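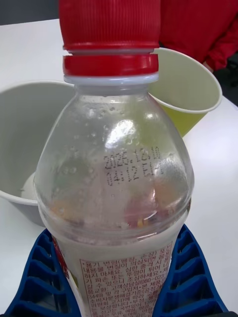
Friday, caps and rings, second sitting

Kettle on at ten past nine and straight into the bottles, which have been looking at me all week from under the bench. Writing this up a bit more fully than usual so that Haris can pick it up on Monday without having to ring me, and so that I can find it again myself when I have forgotten everything (give it a fortnight).

The clear bottle with the red cap is the sort we have most of in the Mistthorpe sacks, and I have taken it as the pattern for the rest. The cap is a good strong red, properly opaque, with fine upright ridges close together round the side and a smooth lower rim that flares out a touch. Then a thin gap, then the red tamper ring, noticeably shinier than the cap, and under that the whitish collar on the neck. The ring was still sitting neatly all the way round as far as I could see. I had rather expected cap and ring to come out as the same plastic in the dish and I still think they probably will, but the difference in shine bothers me, so for this batch they are going into separate tubs. It may only be that a ridged surface looks duller than a smooth one. Haris, if you have a view, please write it in the margin and not on a sticky note, the last lot of notes went in with the flake.

What went through this morning

Did 23 caps before the tea break. Same routine for each: cap off, ring off, neck wiped with the blue cloth, bottle squashed and put by for Humstead, who want them without caps and with the labels left on. They were very clear about the labels. I did peel a couple in the first sitting before I reread their letter, and have put those in a bag on their own with an apology written on it.

The caps come away nicely. The rings are the slow part. I started with the little hooked blade, which works but wants both hands and all your attention, and then changed to the flat snips from the Stankevičius drawer, which are miles better. Slide the lower jaw in behind the ring from the underside, where the collar gives you something to rest against, and one squeeze does it. Going in from the top between cap and ring looks tempting, there being a gap right there, but the gap is narrow and I gouged 2 necks finding that out. No harm done for our purposes, only annoying.

Rings weigh next to nothing. I tipped all of mine on to the kitchen scales and the needle thought about it and stayed where it was. We will need the small balance back from upstairs before anybody can put a sensible figure in the table, so the ring column is blank on purpose.

Codes

Each bottle of this kind has a dark dotted code printed up on the shoulder, in two lines, on a slight slope. On the pattern bottle I make the top line a date in December 2026, although the last figure of the year is a bit mushy and I would not swear to it. The second line starts 04:12 and after that it is letters and figures I can only partly make out. The dots go faint and stretch where the plastic curves away, so you have to turn the bottle towards the window to get anywhere.

I had a notion of copying the codes down for the whole sack, thinking we could match differences in the red to different runs. I did it for a handful and then my eyes gave up. If we want this done properly it needs the magnifier lamp and somebody younger than me. For now I have only pencilled the top line on the side of the tub where I could read it, with a question mark wherever I was guessing.

The clear part

Had a long look at the shoulder as well, while I was there. There are small clear droplets or bubbles dotted over the dome, tiny up by the neck and fatter and rounder over to the left. I could not settle which they are by looking. If it is only water they will be gone after a night on the rack, and if they are in the plastic they won't, so that question more or less answers itself and I shall check before we squash any more of these. The surface is a little hazy too, for all its gloss. Humstead did ask for clear and I would call this clear, but I have put one aside for them to look at in case their idea of clear is stricter than ours.

Pressing

One trial sheet from the caps, done on the Skirnex after lunch. Colour held up beautifully, a real pillar-box red, and I was so pleased with it that I took it round to show the office. A pale streak along one edge, which I put down to a scrap of collar getting into the flake. My fault. Pick over the tray before it goes in!

Left over and still to do

Caps tub and rings tub are both on the shelf over the sink, lids on, labelled in red marker. Buckets want rinsing. Please leave the green one where it is by the table, it is just the right reach from the stool.

Small balance down from upstairs.

Look at the droplets again after a night on the rack.

Next sitting, another 23 caps so that the two trays match, then press with the rings kept out, and after that a small piece from rings alone if there is enough to cover the plate. I doubt it.

Snips need a drop of oil. New blue cloth too, the old one has had it.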